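Favlow lab notes
@favlow_notes · 2021-11-21

ok thread on the wrist tracking result bc people keep asking and I keep typing it out badly in DMs. 1/

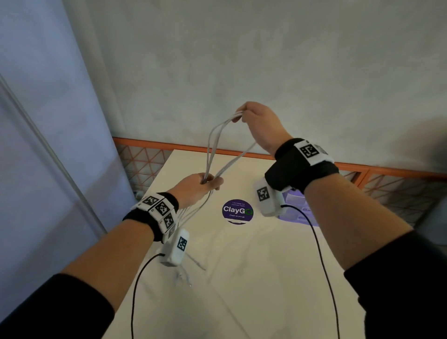
Cable bundle task, both wrists tagged.

2/ short version: we record people doing two-handed stuff with square markers on both wrists, head camera sees the markers, we get wrist pose per video frame. then train a policy on it. no teleop anywhere in the loop

3/ the question was never "can you track a marker." yes you can track a marker. question was how much wrist data you can lose before the policy gets noticeably worse

4/ cables are the mean case. hands go up, hands cross, forearm rolls over and the face you wanted is now pointing at the wall. this is why there's more than one marker per wrist, on different sides

5/ setup for the nerds: left wrist has a cluster of cubes on the strap plus a box hanging under it. right has one big flat block on top and a smaller module below. yes they're different on purpose, we wanted to compare layouts in the same recording

6/ numbers. 3444 clips total after cleanup. trained on 2000, rest held out or used for the dropout tests. clips are around 20 seconds each, some people are just slow with cables (me)

7/ dropout test = we throw away wrist poses on purpose and fill the gap from the frames on either side. short gaps, basically no change in the policy. long gaps, it falls apart, and it falls apart at the regrasp every time

8/ makes sense if you think about it for a sec. regrasp is where the wrist turns fastest. straight line fill cuts the corner and the policy learns to reach thru the bundle

9/ cluster vs flat block: cluster loses sight less often. flat block is better when you can see it, big marker so less jitter in the angle. was hoping for a clear winner, didnt get one

10/ what we run now is the Tzavaras filter (our in-house thing, named after a bakery, long story) on top of both. weights each marker by how square-on it is to the camera. jitter on the cluster side went way down

11/ stuff that did NOT help: more markers on the same face. smaller markers. a second pass of smoothing, which looked gorgeous in the plots and made the policy worse

12/ the smoothing one cost us most of October btw. plots pretty, pinch closes late, cable slips. check your task success before you fall in love with a curve

13/ someone asked about finger pose. we don't get it from the markers, wrists only. fingers come from the head camera image and theyre meh when the cables cover them up. separate problem, separate thread, maybe

14/ also asked: does it transfer to other soft things. tried it on cloth strips, ok. tried it on a tangle of string, no. nothing to report there except that I hate string

15/ wear notes. straps snug or the whole thing walks around your arm and your calibration is garbage. long sleeves are fine, put the strap over the cuff. leave slack in the thin cable coming off each unit or you'll feel it tug when you reach

16/ calibration: hold both wrists still in view, rotate slow, do it again at the end of the session. if start and end dont match toss the session. we tossed more than I'd like

17/ code for the dropout test goes up in the Cosolen repo once I strip out the hard coded paths. there are so many hard coded paths

18/ data release is a maybe, have to check the consent forms. if you only want the marker layouts, message me, I can send the print files today

19/ next up is the same dropout test but with gaps that land only on the regrasp, to see if that's really the whole story. recording again next week, bundle of thicker cables

20/ correction to 6, "rest held out" is sloppy, the held out set and the dropout set dont overlap. will put the exact split in the readme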